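Buying the second arm last
How a small kitchen firm in Gudham learned to plan its robot budget
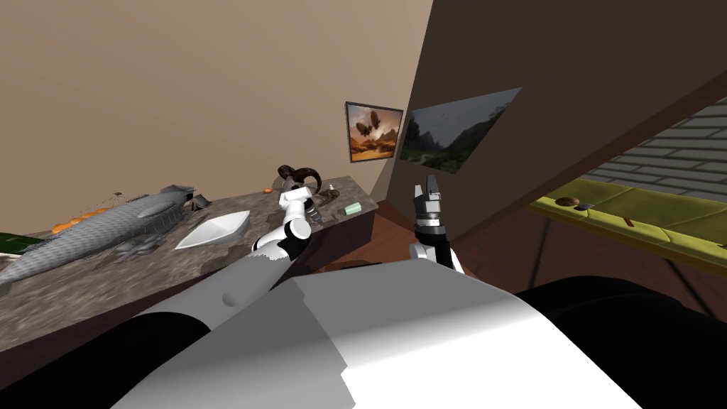
When Hilde Koster began to ask for prices, she thought that the robot itself would be the big number. She manages operations at Peeters, a firm that prepares meals for offices, and she had 117 thousand euros to spend before the end of November. The first offer, from a supplier called Vindley, took almost all of it. It did not include grippers, training or a service contract.

"I had read the offer three times before I saw this," she says. "The price was correct. It was only a price for something else than I needed."

Her second plan looked very different. She kept 40 per cent of the money away from the hardware and divided it between simulation work, changes to the counters and the first year of support. A two-armed machine was tried in software for nine weeks before anything was ordered. In such a test one can put any object on a worktop and let the arms reach for it, and a mistake costs only time. Koster learned there that the height of the counter was more important for her than the speed of the arms.

The grippers became the longest discussion. Gridton, the integrator she chose in the end, advised to rent two types first and to buy later. This is more expensive per month – but a wrong gripper that is already paid for usually stays on the robot for years.

The full project now stands at 135 thousand, with the difference moved to next year's budget. The director was not happy, and asked for a new calculation every Monday until he signed.

To other buyers Koster gives rather dry advice. Ask who pays when the floor must be made level. Ask how long spare fingers take to arrive. Her own list of questions is now four pages long, and the second arm is still marked there as an option.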